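Kitchens and Storage > Drawers, cabinets, pantries
Thread: Shelf liner in kitchen drawers - worth it or not?

honeylyn_y
Posted Dec 24, 2020
Hello all, and warm wishes from a kitchen that smells of cinnamon and burnt sugar (my fault, don't ask). We moved to Renport in September and I'm finally getting to the drawers. My mother lined every drawer she ever owned, usually with leftover wallpaper, and I always loved opening them as a kid. My husband thinks it's a waste of an afternoon. I'm after the look of light wood fronts with plain white inside.
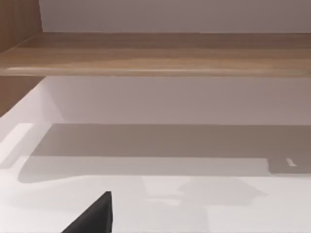
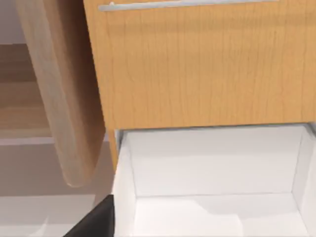 Should I line a white drawer before I put the silverware in?
I would, with a loose ribbed mat cut a hair small, so you can lift it out and shake the crumbs into the sink.

That last bit is my mother's advice, word for word, but she has been wrong before (see: carpet in the bathroom), so I'd love to hear what you all do!

WilfredoO
Welcome, Honeylyn! Your mother is right about the loose part. Please, please don't use the sticky kind. I spent most of a weekend with a hair dryer and a putty knife getting old contact paper out of my aunt's place in Dakbridge, and there was glue left in the corners even then.

marites_e
I'm going to disagree with both of you, kindly. I took all my liners out and haven't missed them. A smooth white drawer wipes clean with a damp cloth and a drop of dish soap, and under a mat you get that gritty stuff you forget to look at until company comes.

WilfredoO
Marites, do your forks not slide all over? Mine end up in a heap at the back.

marites_e
They live in a tray, dear. The tray doesn't go anywhere.

R. Abella
Mine does, every time one of the kids yanks it open. I put 2 little squares of mat under the tray and left the rest bare, so maybe that makes both camps happy. The roll was 89 cents on clearance and I still have most of it.

honeylyn_y
Oh, I like that! I'll try the squares under the tray and save the wallpaper for the linen drawers upstairs - there's a roll with yellow pears on it that I've been hanging on to for years.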